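Home | Guides | Shelving | Returns | Contact

Haltcombe Storeroom Shelving – Set-up Guide
Section 3: Loading and leveling the shelves

Do this after the uprights are bolted. Not before. Two people is easier.
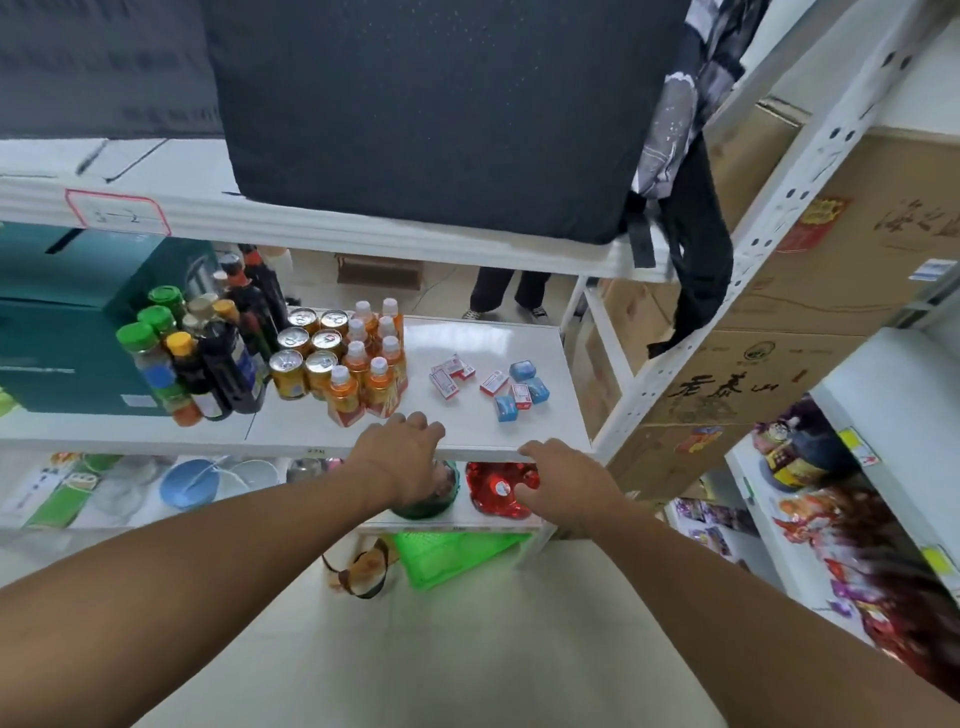 3.1 Push the unit back to the wall, leave 3 inches for air.

3.2 Set the middle shelf first, at waist height. Hook the back clips, then the front. Press down along the front lip with both hands. If it rocks, a clip is out – lift and redo.

3.3 Check level side to side. Turn the feet by hand, 8 turns max. More than that and the foot comes off.

3.4 Load the middle shelf. Bottles and cans here, tall stuff at the back, short in front. Group by kind, it makes restocking quicker. Small packets last, whereever there's room.

3.5 Top shelf – bulky, light things only. Bags, cases, clothing. Tuck straps in so they dont catch when someone reaches underneath.

3.6 Labels go on the front lip, left end. Wipe the lip dry first or they peel.

CAUTION: Max load 121 lb per shelf, spread out. Not all in one corner.

CAUTION: No glass on the top shelf.

Note: Extra clips come in a bag taped under the bottom shelf. Part no. 76. If the bag's missing ask Dzintra Jõgi at the parts desk, mornings are best.

3.7 Recheck the feet after a week of use. Shelves settle a bit under load. Tighten the upright bolts same time, then go to Section 4 (wall straps).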